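로봇동아리 소식: 가을학기 양팔 조작 과제 시작

동아리 '플리타브톤(Plitavton)'의 가을학기 활동이 2019년 9월 16일 월요일에 시작되었습니다. 이번 학기 등록 인원은 19명이며, 이 가운데 절반 이상이 1학년입니다. 지난 학기까지 쓰던 지하 실습실은 배관 공사로 쓸 수 없어서 공학관 3층의 작은 방으로 옮겼습니다. 방이 좁아 한 번에 한 조씩 들어가고, 나머지 조는 옆 강의실에서 코드 작업을 합니다.

이번 학기 공통 과제는 바구니 정리입니다. 탁자 위에 바구니 하나와 작은 물건 하나를 놓고, 두 팔이 역할을 나누어 물건을 바구니에 담습니다. 한쪽 팔은 바구니를 잡아 주고 다른 팔은 물건을 집습니다. 지난 학기의 블록 쌓기는 한 팔로도 할 수 있었지만 이번 과제는 두 팔의 순서를 맞춰야 합니다. 바구니를 먼저 끌어올지, 물건을 먼저 집을지는 조마다 정하면 됩니다. 시작 위치는 매번 조금씩 바꿉니다. 바구니를 비스듬히 돌려 놓는 배치도 들어갑니다.

지도는 지난 학기에 이어 조피에 콜라르시(Žofie Kolář) 선생님이 맡습니다. 첫 모임에서는 비상정지 버튼의 위치와 사용 순서를 확인했고, 두 사람이 한 조로 원격조작을 연습했습니다. 한 사람이 조종하는 동안 다른 한 사람은 기록지를 씁니다. 기록지에는 시도 번호, 바구니 방향, 물건 위치, 결과를 적습니다. 결과 칸은 '성공', '실패', '중단' 세 가지로만 적고, 자세한 내용은 비고란에 씁니다. 지난 학기 기록지에는 '거의 성공'이라는 말이 많아서 나중에 집계할 때 애를 먹었습니다.

첫 두 주 동안 모은 시도는 모두 433회입니다. 이 중 49회는 영상 저장이 중간에 끊겨 쓰지 못합니다. 저장 문제는 디스크 용량 때문으로 확인했고, 지금은 모임 시작 전에 남은 용량을 확인하고 있습니다. 학기 말까지의 목표는 쓸 수 있는 시도 1,000회입니다. 물건을 집는 단계보다 바구니 테두리를 잡는 단계에서 실패가 더 많이 나왔습니다. 테두리가 둥글고 두꺼워서 손가락이 비스듬히 닿으면 미끄러집니다. 2조는 손가락을 더 벌린 상태로 위에서 내려가는 방법을 쓰고 있고, 4조는 모서리 쪽을 먼저 잡는 방법을 시험하고 있습니다. 두 방법의 비교는 다음 호에 싣겠습니다.

카메라는 작업대를 보는 고정 카메라와 손목 카메라를 함께 씁니다. 손목 카메라는 팔이 빨리 움직이면 화면이 흐려집니다. 조종할 때 바구니 근처에서는 속도를 줄여 주시기 바랍니다. 노출 설정은 프로그램 조가 따로 손보고 있으니 개별적으로 바꾸지 마십시오.
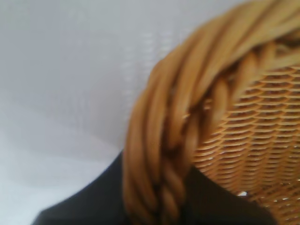 손목 카메라로 가까이에서 본 바구니 테두리

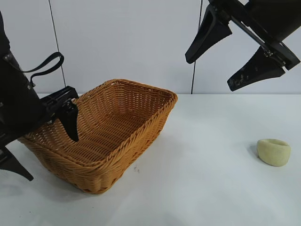
작업대 위의 바구니와 두 팔

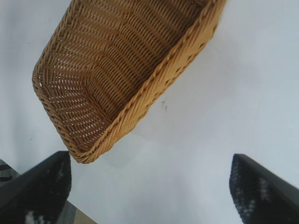
손목 카메라에서 본 바구니와 벌어진 두 손가락

10월에는 스카르달레(Skardale) 공개 행사에 참가합니다. 경기 방식이 아니라 부스 시연이며, 한 번 시연할 때마다 관람객이 물건의 시작 위치를 정하게 할 계획입니다. 시연 조는 조종 경험이 있는 회원 중에서 뽑고, 1학년은 안내와 기록을 맡습니다. 1학년이라도 조종을 희망하면 연습 기록을 보고 정하겠습니다. 희망자는 실습실 문 앞 명단에 이름과 가능한 시간을 적어 주십시오. 장비를 옮기는 날에는 손이 많이 필요하니 시연에 참가하지 않는 회원도 시간이 되면 와 주시기 바랍니다.

프로그램 조에서는 학습용 코드를 새로 정리하고 있습니다. 저장소 이름은 '코스티우크(Kostiuk)'이고, 예전 저장소는 읽기 전용으로 바꾸었습니다. 예전 코드에서 두 팔의 좌우 번호가 반대로 적혀 있던 부분은 고쳤습니다. 개인 노트북에 예전 코드를 받아 둔 회원은 지우고 다시 받으십시오. 설치 안내문은 저장소 첫 화면에 있습니다. 안내문대로 해도 설치가 안 되는 경우에는 오류 문구를 그대로 복사해서 게시판에 올려 주십시오.

실습실 사용에 대해 몇 가지 부탁드립니다. 작업대 위에는 음료를 두지 마십시오. 벽 쪽 케이블은 당기거나 옮기지 말고, 필요한 경우 조장에게 먼저 말씀해 주십시오. 고정 카메라의 위치가 바뀌면 그날 기록을 따로 분류해야 합니다. 카메라를 건드렸다면 기록지 비고란에 시각을 적어 두면 됩니다. 작업이 끝나면 물건은 선반의 상자에 넣고, 팔은 대기 자세로 돌린 다음 전원을 끕니다.

신입 회원 추가 모집은 이번 달 말까지 합니다. 프로그래밍 경험이 없어도 신청할 수 있습니다. 신청서는 공학관 1층 게시판 옆에 있고, 작성한 신청서는 실습실 앞 우편함에 넣으면 됩니다.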